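Subject: Re: Inter-branch loans between Bastham and Lockwood from October
To: Branch Services list

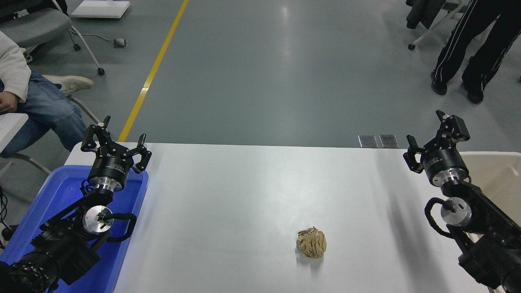
When does the new loan period begin for items sent between branches? The period begins on the day the item is checked out to the reader at the receiving branch. Time spent in transit is no longer counted against the reader.

Colleagues,

Thank you for the replies to last week's notice. Several branches have asked for the same points to be set out in one place, and the message from Allutthorpe covers most of them, so I have quoted it below and replied to each part in turn.

On Wednesday, Allutthorpe Branch wrote:

> We have read the notice on inter-branch loans and have four
> queries before we brief the desk staff.
>
> First, the notice gives a loan period of three weeks for
> adult fiction but does not mention large print. We lend a good
> deal of large print to Dorkutthorpe and their readers have
> always had longer.
>
> Second, what should we do with a requested item that arrives
> damaged? At present we send it straight back, and the reader
> goes to the end of the line.
>
> Third, are local history items still excluded? The notice
> is silent on this and we have had two requests already.
>
> Fourth, the van now calls before we open. Where should the
> outgoing crates be left?

Large print. The longer period continues. Large print and audiobooks on disc may be lent for five weeks at every branch, and the system has been set accordingly. If a large print title comes up at the desk with a three-week date, the item record has been coded as ordinary fiction and should be corrected before the item leaves the building. We found 32 records of this kind at Lockwood last month, nearly all of them older stock that was moved over from the former Dorkutthorpe reading room.

Damaged items. Please do not return a damaged item to the sending branch without first placing a fresh request on the reader's behalf. The fresh request must carry the original date so that the reader keeps his or her place. The date field can be edited by any member of staff with supervisor access – if no supervisor is on duty, put the item on the problem shelf with a slip and it can be dealt with the next morning. Minor wear such as a loose jacket or a turned corner does not count as damage for this purpose, and the item should be issued in the usual way.

Local history. These items remain excluded from inter-branch lending, with one change. Where a branch holds a second copy, that copy may now be lent for use inside the receiving branch only. It should travel in a sealed wallet and be signed for at both ends. There are 366 titles in the local history collection with a second copy, and the list has been placed in the shared folder under Collections. Maps, bound newspapers and anything with a red spine label do not travel under any circumstances. Readers who need them should be offered an appointment at Bastham.

Crates. Outgoing crates should be left inside the staff entrance the evening before, with the destination card facing outward. The driver has keys for Allutthorpe and Lockwood. Dorkutthorpe has a shared entrance, and arrangements there are still being discussed with the building manager, so for the present the van will continue to call at Dorkutthorpe in the afternoon.

I should also like to answer a point raised by Lockwood by telephone. The limit on requests is still ten per card. It applies to open requests, and an item waiting on the hold shelf does not count toward it. Some desks have been counting both and turning readers away, and I would ask that this stop.

Over 915 items passed between the four branches last quarter, and the greater part of the complaints we received concerned dates rather than missing stock. Reader accounts that were charged overdue fines for days in transit will be corrected centrally. Please do not waive these fines at the desk, as doing so makes the correction appear twice on the account.

The revised desk sheet will be sent to branch managers with the next delivery. Until it arrives, the old sheet may be used for everything except loan periods and damaged items. Copies of the old sheet should be recycled once the new one is in place.

Further queries may be sent to this list or to me directly.

Dima Ghanem
Circulation and Requests
Bastham Central Library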